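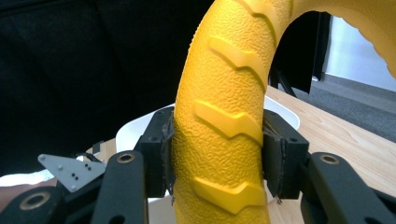

3. Materials and coding

Figure 2. Yellow tire with chevron lugs and a pebbled ground. The lugs are slightly smoother and glossier than the rubber between them.

3.1 The tires

The material for this study comes from the Sadell store in Clastcombe, which holds loose parts from play vehicles. The store's list runs to 1,413 parts. Axles, hubs, and body panels make up much of the list and were left out. We kept every rubber tire that was whole and had been separated from its hub, which gave a working set of 143 tires. Foam tires and hard plastic wheels with molded tread were not included, even where the store had shelved them with the rubber ones.

Few of the tires carry a maker's name. Where the store's records gave a source, the name Karabulut appeared most often, followed by Usik, but the records were made by several hands over many years and we did not use them to group the tires. All grouping in this section rests on what can be seen and felt on the tire itself. Color was recorded but played no part in the coding of tread or surface.

3.2 Tread form

Tread was coded into four classes: plain, ribbed, block, and chevron. A tire was placed in the chevron class if its raised lugs were angled like a shallow arrow and repeated in the same direction along the face. The tire in Figure 2 belongs to this class. Four of its lugs can be seen clearly on the near section, one above another, and more ridges follow along the curve to the right. In total, 67 of the tires were coded as chevron.

The line between block and chevron caused some trouble. On a few tires the lugs are set at a slight slant but do not come to a point, and these were first coded one way by one coder and the other way by the second. We settled on the rule that a lug must have a bend in it to count as a chevron. A slanted bar without a bend was treated as a block. The rule is simple and can be applied by touch, which helped with the darker tires, where the edges of the lugs are hard to see in ordinary room light.

Direction was noted separately. Since a loose tire can be turned over, the direction of the arrow has no fixed meaning once the tire is off its vehicle. We therefore recorded only whether all the lugs on a tire agreed with one another.

3.3 Surface finish

The finish of the rubber was coded in two places: on the ground between the lugs and on the lugs themselves. We used three grades – smooth, fine pebbled, and coarse pebbled. A fine pebbled surface looks much like orange peel, with small, close bumps that run over the whole area with no clear pattern. A coarse pebbled surface has bumps large enough to be felt one by one under a fingertip.

Coding the two places apart was a change from our first plan, which gave each tire a single grade. The first plan failed on tires like the one in Figure 2, where the ground is plainly fine pebbled but the lugs have a slightly glossier look. A single grade would hide that difference. It would also mix two questions, one about how the mold was finished and one about how the tire was used. A raised lug takes more rubbing than the ground beside it, so a smooth lug may be a sign of wear. It may also have left the mold that way. The surface alone does not settle the matter, and we make no claim about wear for any single tire in the set.

3.4 Procedure

Each tire was wiped with a damp cloth, left to dry overnight, and given a paper tag. The coders worked from the tires and did not look at the store's records until coding was finished. Light came from one side, because raised lugs are easier to read when they throw a small shadow. Bright yellow and white tires needed extra care. Strong light on pale or bright rubber can wash out the tread on the side nearest the lamp, and a coder who does not turn the tire may miss a ridge there. Every tire was turned through one full circle before a code was entered.

Coding was done in December in two passes. The second pass used fresh sheets, with the tires in a different order. Where the passes differed, both coders looked at the tire again and agreed on a code. Most of the differences were in the grade given to the lugs, with fewer in tread class and very few in the grade given to the ground. The code sheets are kept with the tires at Sadell, filed by tag number.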